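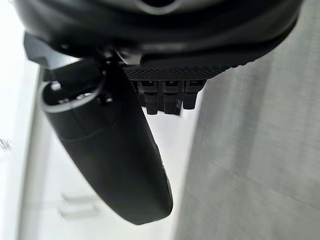
Stalton store. Photo: Lino Tedesco

Home Kitchen Laundry Garage Sale Contact

Trotero Folding Drying Rack
Item 3332

The Trotero is a free-standing rack for air-drying clothes indoors. It has six rails and stands 26 inches wide, so it fits in most bathtubs and in the gap beside a washer. Folded, it goes behind a door.

The frame is coated steel. The feet have rubber caps that can be pulled off and washed. The rails are fixed and do not need to be snapped in, and there is one hinge on each side with a locking tab. Push both tabs down until they click before you hang anything on it. To fold it, lift the tabs and bring the legs together.

Sweaters should be laid flat across the top two rails. Jeans dry best hung by the waistband with the pockets turned out - turn them once in the evening if the room is cool. Sheets need to be folded in half lengthwise and will take up the whole rack.

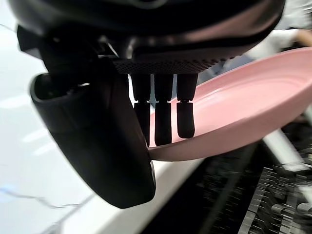 Black and pink, at the Stalton store

Keep the rack at least a hand's width from the wall. Clothes dry faster near an open window or a running fan than they do next to a heater. Do not set it on a wood floor without the caps on.

The older Previne rack (item 1772) is discontinued. Its rubber caps are the same size as the Trotero's, so replacement packs fit both. Its hinges are different and we no longer carry them.

Care: wipe with a damp cloth and dry before folding. If the coating gets chipped, cover the spot with clear nail polish or it will mark light fabric. Do not use bleach.

In the box: rack, four caps, one spare locking tab. No tools needed. The Soylu hanging clips are sold separately and fit over any rail. 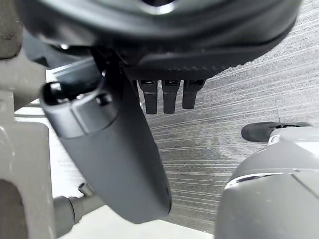
Dark gray and black. Stalton, Saturday

Pickup is free from the Stalton store. Returns are accepted with the spare tab still in its bag. Orders for more than one rack ship in separate boxes and may not arrive on the same day.

Shares 26 Comments 3

marnie_k
Bought it in April for the apartment. Holds a full load of kids' stuff, not so good for bath towels, they hang too close together.

Dale R.
Do the Soylu clips fit the Previne too? I still have mine.

ottoline
Dale - they do but they're a little loose. I wrapped the rail with tape.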